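Cable job again, all morning. Two arms, one rack, a blue lead and a green one. Kirsty Birkett says they'll be doing our washing up by December.

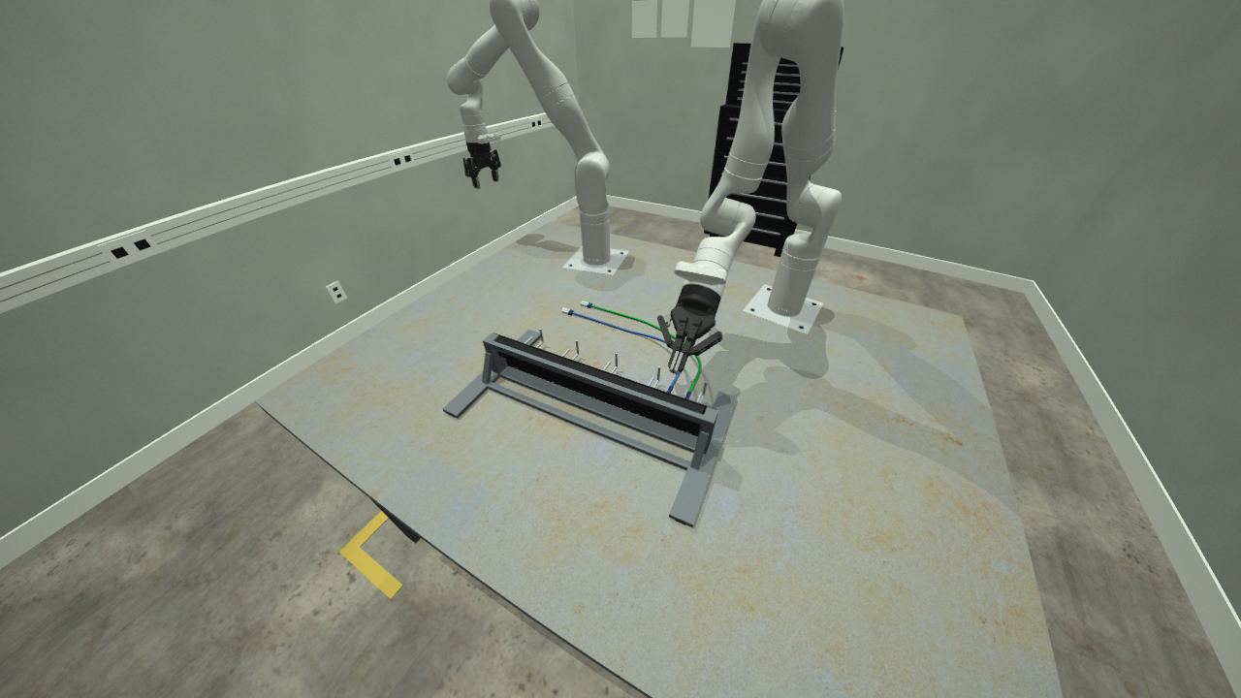

Told her I'd settle for plugging in the kettle. Shop floor maybe. Kitchen no, not yet. Must ring Sedgwick abuot the invoice.
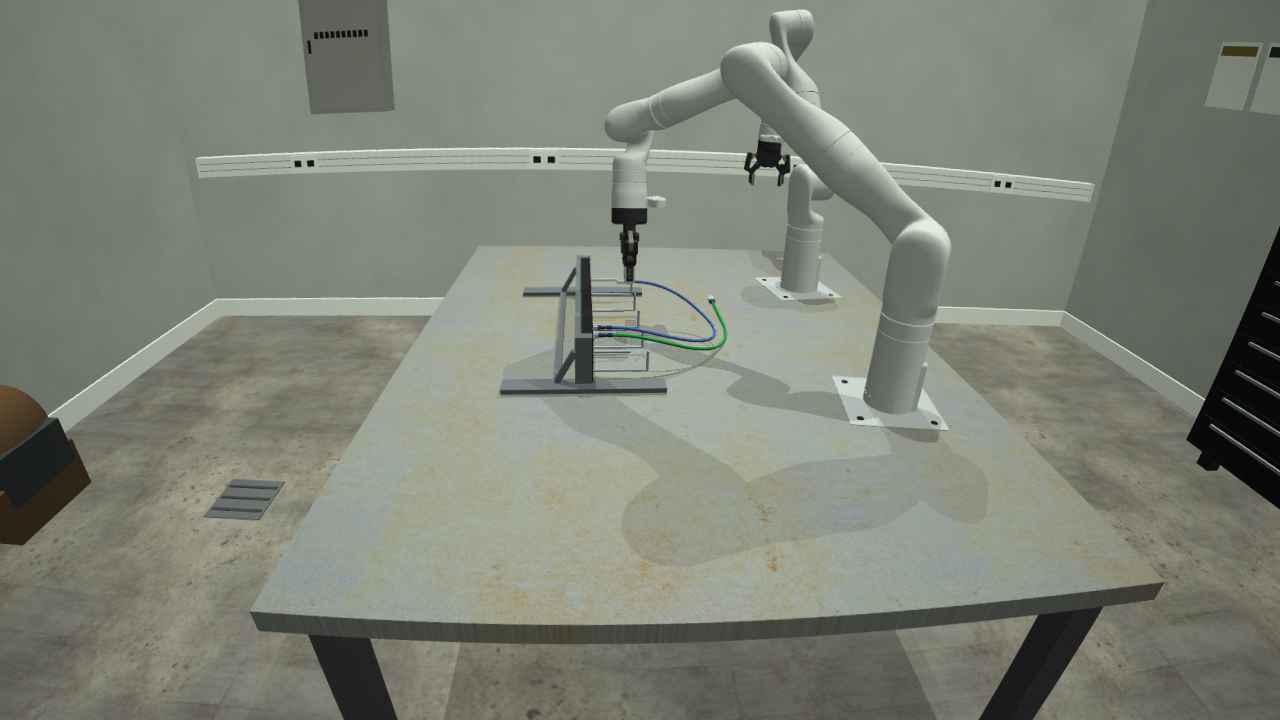
Things I'd hand over tomorrow

Untangling leads. Socks. Bins.

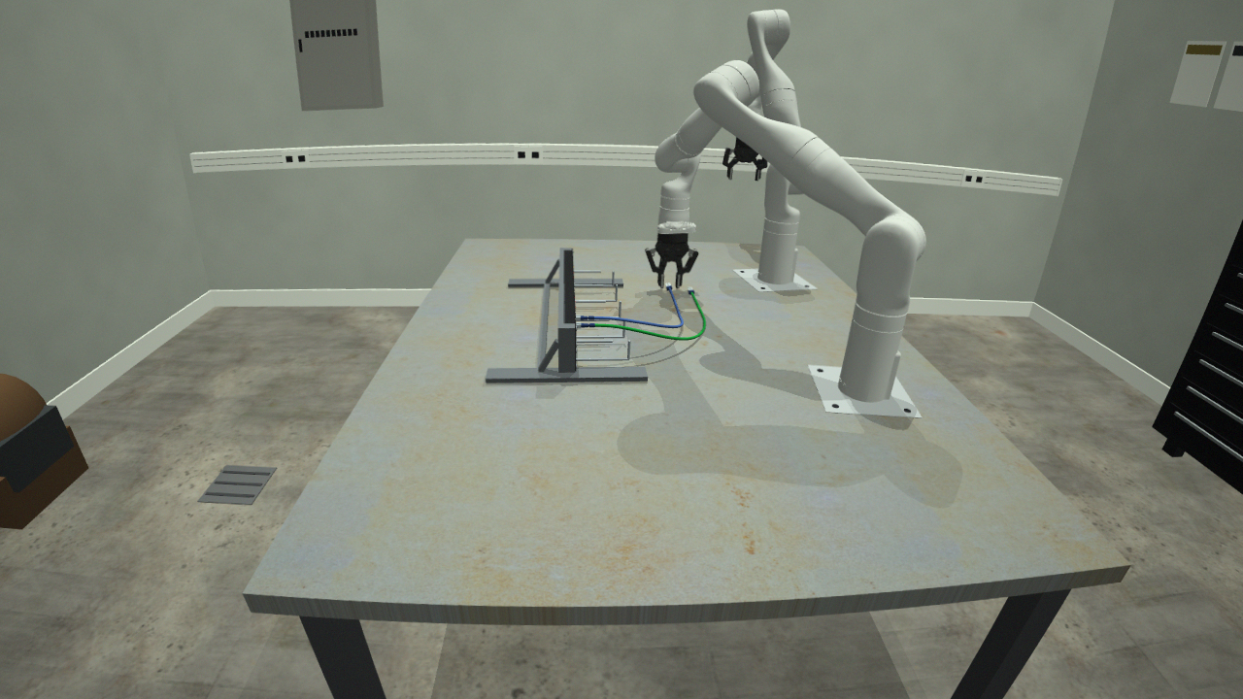

Kerkby, 6 October 2023

Carla Abou Jaoude still not convinced. Me niether. Bed.

Comments

losard11: mine can't do stairs

Kirsty B: December!!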